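Fallo de pinza y paro por cable enganchado: Zarei suspende las tareas bajo escritorio

Robótica de servicio | Incidencias | Abril

Zarei ha suspendido las tareas de manipulación a ras de suelo de su unidad de servicio doméstico después de que el brazo quedara retenido por un cable durante una sesión de orden de puesto de trabajo en el piso de pruebas de Jirnmont. El paro se produjo un viernes, a las 16.40. No hubo daños personales. La unidad llevaba 947 horas de servicio acumuladas en el momento del suceso.

La tarea consistía en retirar un reposapiés de madera del hueco de un escritorio, dejarlo junto al mueble y volver a colocarlo. El suelo de esa zona es el tramo más difícil del recorrido: hay una regleta, adaptadores blancos y varios cables sueltos, negros y blancos, entre la pata del escritorio y el fondo. 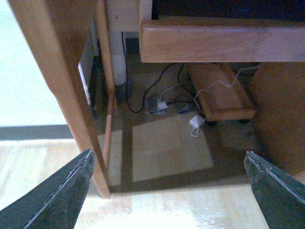 Según el parte técnico, el brazo completó la aproximación sin desviaciones. En la fase de extracción, uno de los dedos pasó por debajo de un cable y lo arrastró en la retirada. El sensor de par de la muñeca registró un aumento sostenido, pero el valor quedó por debajo del umbral de paro configurado y el movimiento continuó seis segundos más. El supervisor pulsó entonces la parada de emergencia desde el puesto remoto.

El software de planificación, suministrado por Husano, clasifica los objetos deformables de poca sección como "no estructurales" y no los incluye en el volumen de colisión. El criterio es habitual en entornos despejados. Bajo un escritorio con cableado deja sin cobertura el riesgo de enganche, y el parte lo recoge como causa principal.

La causa secundaria es mecánica. En la inspección posterior se anotó una mella junto a la punta del dedo izquierdo, con el material áspero y roto. Una arista en ese estado puede retener la cubierta de un cable que en una punta lisa resbalaría. El parte no establece si la mella es anterior al enganche; la última revisión de dedos no incluía registro fotográfico.

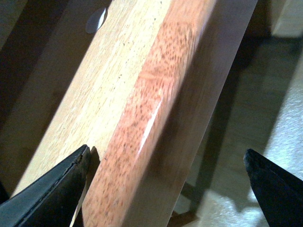
SEGURIDAD Y MANTENIMIENTO

El fabricante de la pinza, Stakthorpe, fija la inspección visual de los dedos cada ocho semanas, sin criterio de rechazo por pérdida de material en la punta. Zarei aplicará desde ahora uno propio: cualquier mella perceptible al tacto obliga a sustituir la pareja completa, y la revisión pasa a hacerse antes de cada sesión en la que la pinza trabaje a menos de un palmo del suelo.

También cambia la configuración del paro por par. El umbral único se sustituye por dos: uno para carga y otro, más bajo, para retirada en vacío. La segunda condición se activa cuando la trayectoria de salida muestra resistencia creciente sin objeto confirmado entre los dedos - el patrón que aparece en el registro del viernes. El archivo exportado contiene 3,502 muestras de par y se ha remitido a Husano junto con la trayectoria completa.

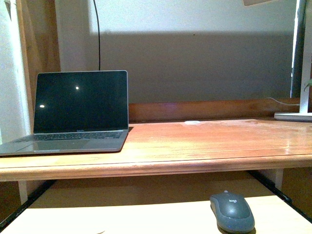

El análisis de riesgos anterior trataba el plano de trabajo y el hueco inferior como zonas independientes. El enganche ha obligado a revisarlo, porque un tirón desde abajo puede transmitirse a lo que está arriba. Un portátil abierto sobre el tablero y una lámpara de mesa blanca con un cable fino tendido sobre el listón trasero pasan a considerarse carga expuesta, aunque la tarea se limite al suelo. El ratón, apoyado a la derecha de la bandeja extraíble, entra en otra categoría: no lleva cable, pero queda en el volumen que barre el antebrazo si la bandeja está fuera. La nueva lista de comprobación pide bandeja recogida y equipos sobre la mesa desconectados de la red antes de autorizar el acceso al hueco.

Las tareas sobre mesa y estantería no están afectadas y continúan con normalidad. Las de suelo seguirán detenidas hasta que Husano entregue una versión del planificador con detección de cables y se repita la secuencia de extracción a velocidad reducida. No hay fecha para esa entrega.
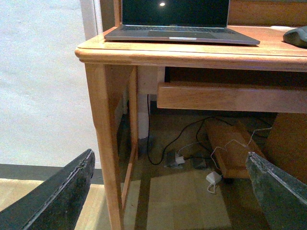

Pinza ante el escritorio, con la regleta y los cables en el suelo del hueco.

Mientras dure la suspensión, el protocolo de Jirnmont exige un operador presente en la sala y con la parada de emergencia en mano, además del supervisor remoto. La medida se aplica también a los desplazamientos de la unidad con el brazo extendido.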